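Restocking the drinks cooler

I took over the drinks cooler in the break area back in the spring, mostly by accident. The person who used to do it moved to the Tierney building, the key to the storage closet ended up on my desk, and I never gave it back. It's been my small side job ever since, and I've gotten a few questions lately about how it works, so I'm writing it down.

The cooler itself is a two-door size, open at the front, with a dark post up the middle and white metal shelves on both sides. We bought it secondhand from a convenience store on Rukotgate that was closing. It hums, and the lights inside are brighter than they need to be, but it holds temperature well and the shelves can be moved up or down in small steps. That last part matters more than I expected. When we first got it the shelves were set for cans, and tall bottles would only go in at an angle.

I order through Wokby. They deliver in the morning, usually before 10, and leave everything inside the loading door on a pallet. The minimum order is 15 cases, so I wait until we're low on several things at once. The last order came to 1,958 for the quarter, which was a little over what we spent in the one before. Most of the difference was water. People drink a lot of water in July.

For a long time I filled the shelves in whatever order the cases came off the cart. It worked, but it meant the same drink could be in three places, and the older bottles stayed at the back for weeks. I found a juice in there in March that was well past its date. After that I started giving each drink its own part of a shelf, and I pull the old stock forward before anything new goes in. It adds maybe ten minutes.
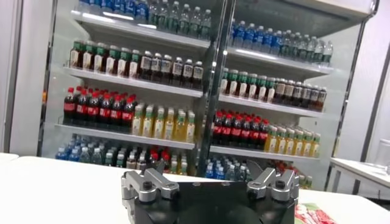

Facilities and Shared Spaces Team, Nodari

The left side is the one I'm happiest with. Green-capped bottles share a shelf with the dark brown ones with the white caps, and the cola sits on the shelf under that, next to the yellow juice. The blue-capped water is at the top and again at the bottom. I split the water on purpose. It goes faster than anything else, and with two places for it I don't have to come back in the middle of the week.

Cola is the easiest to stock. The bottles are all the same shape, they stand close together, and the red labels make it obvious when one has gone in backward. The juice is harder. The labels are pale and the caps are green, so from a few steps away it's easy to mix the caps up with the ones on the shelf above. I keep it beside the cola for that reason. Nobody confuses those two.

I turn the labels to the front when I have time. When I don't, I don't worry about it. By lunch somebody has moved things around anyway.

A full restock takes me 30 minutes if the cases are already down the hall, longer if I have to bring them from the loading door myself. I work from the bottom shelf up, because the bottom is the part I like least and I'd rather get it over with. You have to kneel, and the table in front of the cooler doesn't leave much room. I've asked about moving the table. It's a good place to set things down while you're loading, so I can see the argument for leaving it where it is.

Snacks are a separate question. We don't have a real place for them, so the packages end up on the tabletop. I looked at a narrow wire rack that would fit against the wall, but it costs more than I want to spend on something that holds chips. For now the table is fine.

A few things I've learned about the shelves. Wipe them before you load them, not after. Don't push the bottles all the way to the back wall — the air has to get down behind them, and the ones touching the wall get too cold. If a shelf looks uneven, check the clips on the post side first. Ours slip.

I keep a sheet taped inside the closet door with what came in and what went out. By the end of November we should pass 1,000 bottles for the half year, going by that sheet. The sheet also has a column for requests. So far it says sparkling water, more tea, and a kind of lemonade that Wokby doesn't carry. I've asked them about the lemonade twice and will ask again with the next order.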